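Tamara Căpraru @tamara_capraru
Thread on the house rules we use for hand-held gripper recording at Makton. We rewrote them in January and people keep asking for the list. Posting it in pieces.

1/ Scope first. These rules cover people collecting demonstrations with hand-held grippers and a head camera. They don't cover the robot cell. The cell has its own risk assessment and its own sign-off sheet, and Quang Hà owns that one.

2/ One person is the lead for each session. The lead starts the recording, stops it, and can throw out a take without giving a reason. If the lead leaves the room, recording stops.

3/ Consent is written and it names the use. "Research" is too vague. Ours says which project the footage goes to, who can open the raw files, and how to pull out later. Thảo Khúc keeps the forms. No form, no session.

4/ Faces get blurred before anything leaves the capture drive. This includes people who only pass through. We used to do it at export and changed that after one raw clip went into a shared folder.

5/ Clear the desks of anything private before you start. Screens off or locked, badges in a drawer, mail turned over. The wide lens picks up more of a room than you expect.

6/ Marker tags: check them at the start of every session. They should be flat, clean and firmly mounted. Do not touch up a scratched tag with a pen. Replace it and write the swap in the log.

7/ Calibration is good for 8 sessions or until somebody drops a gripper, whichever comes first. A drop counts even if nothing looks wrong. Huệ Diệp found a bent mount that way after two weeks of bad poses.

8/ Hands. Short breaks after every 9 takes, longer if the lead says so. The grippers are not heavy, but wrists get sore, and sore people start moving in odd ways. You can see it in the data later.

9/ Watch the floor when two people are recording. A head camera makes you look at your hands. Chairs pushed in, bags out of the walkway, cables off the floor where possible.

10/ Keep failed takes. Label them failed and say why in one line. The old Jaltudier rules had us delete them, and we lost a lot of useful material on missed grasps.

11/ Naming: site, session, operator number, take. No personal names in file names. Operator numbers live in one table and only 2 people can open it.

12/ Replying to Tâm Đàm, who asked if we audit any of this. Yes. We pull 100 takes each quarter and check them against the log, the consent forms and the blur. Results go to everyone who records, including the bad ones.

13/ Still open: how long to keep raw video once a project closes. Yorath wants a fixed limit, and I agree with them. I'll post the wording when it's settled. Next post is the work itself, then the start checklist.

14/ Session view, one person in frame, gripper in hand.
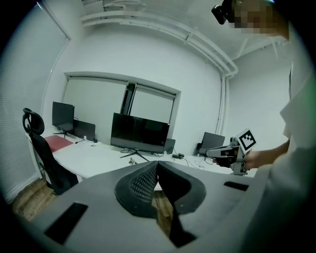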